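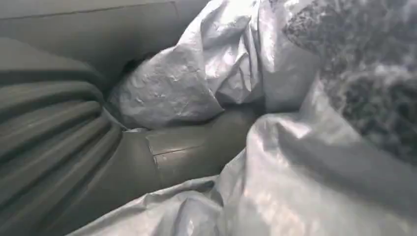 # 第四章 软性与管状物料的收纳和装箱

硬质箱体的装箱问题可以归结为几何排布，软性物料则不能。褶皱类材料在自由状态下的外形取决于上一次折叠、放置的方向和相邻物体的压力，同一件物料两次放下，占据的空间很少相同。灰色的棱状褶层堆在一侧时，上部的棱较宽，向外散开，下部的棱彼此收紧并弯曲；若据上部的棱距估算整件的厚度，结果必然偏大。褶层旁边横放的圆柱形物体则属于另一类：表面光滑，外形规则，右端压在银色塑料之下，直径可以直接量取，长度却要等塑料移开之后才能确定。两类物料相邻放置，是本章讨论的基本情形。

## 4.1 术语

本章使用下列术语，含义与第二章一致。

- **棱距**：相邻两条棱的顶线之间的距离，在物料不受外力时测量。
- **压缩余量**：物料由自由状态压至允许的最小厚度时减少的尺寸。
- **遮蔽端**：被其他物料覆盖、不能直接量取的一端。
- **衬层**：置于两件物料之间，用以分隔或防止擦伤的薄片材料。

棱距与压缩余量须分别记录。棱距相同的两件物料，压缩余量可能相差很大，原因在于壁厚和材质不同。仅凭外观不能判定一件带棱的物料是软管还是打褶织物，应以手压或查阅标签的方式确认，再填写物料卡。

## 4.2 测量条件

测量在平整台面上进行。台面如有拼缝，物料的基准端不应落在拼缝上。软性物料由箱中取出后，应静置19分钟再量取，使折痕部分回弹。量取棱距时，在物料中段连续取若干条棱，求平均值；两端的棱因弯曲而变形，不计入。

管状物料先量外径，再量全长。表面有横向细缝时，应在物料卡上注明位置，并查明该处属于接头、胶带边缘还是裂纹。未查明之前，该物料按可能受损处理，不得置于底层。

## 4.3 装箱次序

以多图特利（Dotutley）仓库使用的Vustley中型周转箱为例，箱内净长500毫米，净高289毫米。装箱按以下次序进行：

1. 管状物料沿箱体长边放置，有细缝的一面朝上。
2. 在管状物料上铺一层衬层，两侧各留出余边。
3. 软性物料沿棱的走向放入，棱与管轴平行。
4. 压至规定厚度，合盖，贴标签。

第3步中，棱与管轴垂直时，管体会在褶层上压出一道横向凹痕，长期存放后不易恢复。该仓库规定，软性物料压缩后的厚度不得小于95毫米，低于此值应改用大型箱。

塑料薄膜作衬层时，应先展平。揉皱的薄膜会在局部叠成数层，既占高度，又遮挡下方物料的端部，给复核带来不便。哈拉斯（Halás）分库改用裁切好的平片，每箱一片，余料不入箱。

## 4.4 本章安排

4.5节给出压缩余量的计算方法及修正系数。4.6节讨论遮蔽端的复核程序。4.7节以博斯塔顿（Bostatton）仓库三月的一次整理为例，比较两种装箱次序的箱容利用率。习题所需的物料卡空白格式见附录B。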